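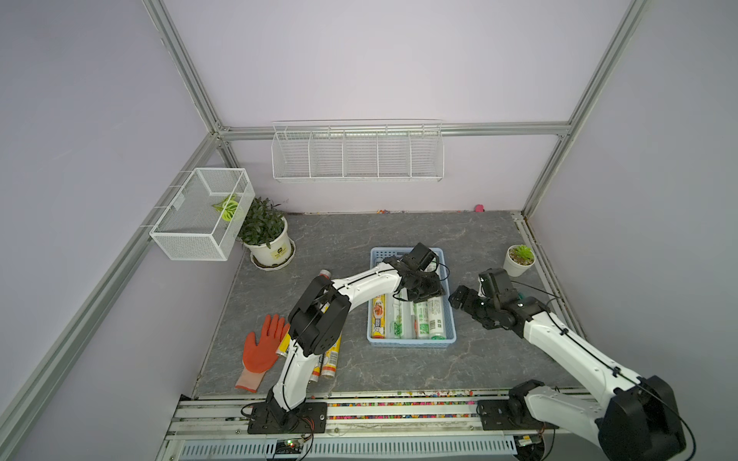
Photo: Drurnulby Home & Garden, Indoor Plant Care Guide

0 Comments | 27 Shares

Section 4. Setting Up the Plant Corner

4.1 General

This section covers the placement of potted plants, the hanging mesh basket and the wire shelf rack around a flat work surface. Complete Section 3 (Fixing the Rails) before starting. All rails must be firmly attached before any item is hung from them.

4.2 Shelf rack

1. Hold the wire shelf rack against the back wall, just below the horizontal rail, and mark the fixing points in pencil.

2. Check the marks with a level. Adjust as necessary.

3. Fasten the rack with the screws supplied in bag 2. Tighten by hand only.

4. Leave all five compartments empty until the remaining steps in this section are complete.

Note: The dividers are part of the rack and cannot be moved.

4.3 Hanging basket

1. Attach the white mesh basket to the left post with the open side facing up.

2. Pull down gently on the front edge. The basket must not tilt or slide.

3. Use the basket for light items only, such as cut leaves, plant labels and ties. Fallen or trimmed leaves may be kept in it until they are discarded.

CAUTION: Do not place filled pots in the hanging basket. The maximum load is 780 grams.

4.4 Placing the plants

1. Set the larger plant in the back left corner, beneath the hanging basket. Stand the pot on its saucer and turn it so that the label faces forward.

2. Check that the tallest leaves do not press against the bottom of the basket. Where they do, raise the basket or choose a lower plant.

3. Set the small succulent at the back right, near the post. Succulents require less water than leafy plants and should be kept apart from them to avoid watering by mistake.

4. Keep the center of the surface clear of pots. This area is reserved for the working basket.

Note: The Lurico saucer is sold separately and fits round pots of the standard size. Pots of other shapes require their own tray.

4.5 Working basket

1. Place the light blue plastic basket near the center of the work surface.

2. Lift items out of the basket one at a time. Do not tip the basket to empty it – small pieces may scatter toward the back wall and are difficult to collect.

CAUTION: The side walls of the basket are perforated. Do not use it to hold water or loose soil.

4.6 Cleaning

Sweep small pieces forward from the base of the back wall with a soft brush. Wipe the surface with a damp cloth and dry it before returning the pots. Replacement screws may be ordered under part number 214.

Continue to Section 5, Watering and Light.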